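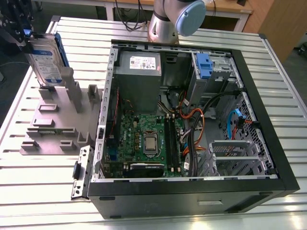 The disassembly cell at Grimesden, with a hard disk drive held over the fixture tray.

Posted June 19, 2022 by Ayane Nomura

Readers of this blog will be aware that the Plandach cell was taken out of service last month following a dropped drive. The review is now complete, and I have been given permission to set out the findings in my own words.

The cell removes hard disk drives from retired desktop computers and transfers each one to a fixture tray, where it is held for identification before being sent for erasure. The computer is placed on its side on the slotted table with the side panel off. The arm works from the far side of the case.

On the occasion in question, the gripper released a drive before it had been seated. The drive struck one of the upright posts of the tray and fell to the table. No person was inside the marked area and no injury occurred. The drive could no longer be read, and it was therefore recorded as a data-bearing item requiring physical destruction.

Our first assumption was a loss of grip force. The Koyama controller log did not support this. Force had remained steady until the release command was issued, and the command itself was valid. The fault lay in the height at which the program believed the drive had reached the tray. A replacement tray had been fitted that morning, and the stored height for the previous one had not been cleared. The difference was 2 millimetres, enough for the contact check to be satisfied by the edge of a post.

I should record that the change of tray was carried out in accordance with the written procedure. The procedure was deficient. It required the operator to confirm the position of the tray in the horizontal plane and made no mention of height – an omission that I approved when I signed the document.

The following measures are in effect:

Any change of tray now locks the cell until the height has been measured again.

The release command requires agreement between the force reading and the measured height.

Approach speed over the tray is limited until 1000 transfers have been completed without a fault. The count stood at 400 when I last checked.

The Dumer line uses the same program and has been stopped pending the same correction. A further review of both lines is scheduled for September.

3 comments | 11 shares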